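Does training on hand-held gripper demos really carry over to a robot?
Posted by Omolara Osagie in April
8 comments · 11 shares

I keep reading that you can skip teleoperation, have people do chores with grippers in their hands, and train a policy on that. The Urkano write-up claims 400 demonstrations were enough for folding clothes on a bed. I visited a lab doing similar work and came away with more doubts than I went in with. The robots were at one table and the bed was a separate station. 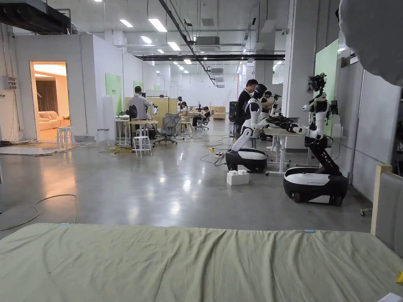 Two of the robots at their table, seen from the bed station.

Has anyone gotten results on a layout the policy hadn't seen? The write-up tests on the same bed with the same sheet, as far as I can tell.

Kilian Eder
It works, people do it all the time. Get more data.

Luana Barbosa
"Get more data" is how we lost a spring. We tried this with towels on the Mullura arm. On the training bed it looked great. We moved to a different mattress height and it failed 8 times out of 11, mostly by closing on air. A person holding the grippers leans, shifts their feet and twists at the waist without thinking, and an arm bolted to a base can't always follow. Check how many of your recorded paths the robot can reach before you train anything. We threw out a lot of ours.

Also look hard at two-handed grasps. This is the kind of moment I mean:

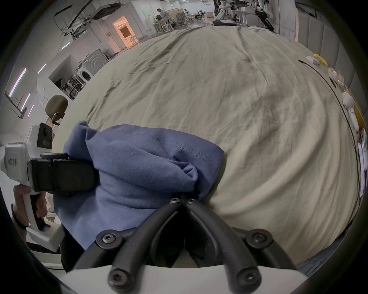 Both grippers on the blue garment, right one at bottom center.

Two pinch points on crumpled cloth. If the timing between left and right is off, the policy learns a grab that never happened. Ask how they sync the two sides. Urkano gives it one sentence.

Balthasar Berchtold
Agree with Luana on reach, less so on sync. Ours was fine once we checked the clocks at the start of each session. My complaint is the scoring. "Success" in that paper means the shirt ended up inside a marked area, and I would not call some of those shirts folded. They ran 4 garments. Try it with a hoodie and write back.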